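FOR IMMEDIATE RELEASE

Cultimdale Swap Table Returns in May, Will Again Accept Your Colander

CULTIMDALE – The Rastell Swap Table, the town's long-running answer to the question of where second colanders go, opens for its ninth season this May in the ground-floor hall at Gallitz House. Doors open at 10 a.m. Residents are invited to bring kitchen things, play food and small electronics they no longer want, and are gently warned that they will probably go home with someone else's.

Last season the table passed along 555 items. Of those, 223 were bowls. Organizers have no explanation for the bowls and have stopped asking for one.

"People come in swearing they're only dropping off," said Despina Alexiou, who runs the table. "Then they see a tray in a nice color and we lose them for an hour."

Kitchenware and play food will share a tabletop again this year. An attempt to separate them last season lasted one morning, ending when the children's corner annexed the colanders.
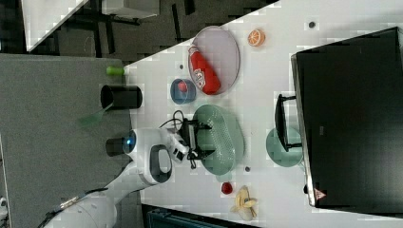 Sage-green colander, small blue bowl and a soda can on its tray, with a monitor lying alongside.

Monitors are welcome under the electronics rule adopted two seasons ago. They should come with their stand and cable, and they go flat on the table, screen up. Please do not set bowls on them. Printers remain banned, and the printer people know why.

Play food may be dropped off loose or in a bag. Fruit is always in demand, oranges and bananas especially. Sets need not be complete, and in the history of the Swap Table none has been. Real food should stay home, including food you believe to be "basically sealed."

Plates and bowls should arrive clean. Chips are fine, cracks are not. Lids without pots will be accepted until the lid box is full, which last year took until 10:20.

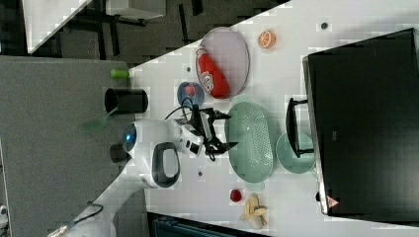

Wissam Aoun would like it known that the green colander he gave up last May was a mistake, that he has regretted it through an entire winter of pasta, and that he will be at the door early.

Each household may bring up to 9 items and take home as many as it can defend to the rest of the household. There is no charge. The Jin Bakery cart will be outside until the rolls run out.

Questions about what counts as a small electronic may be directed to Ji-hoon Wang at the Gallitz House front desk, afternoons only.

###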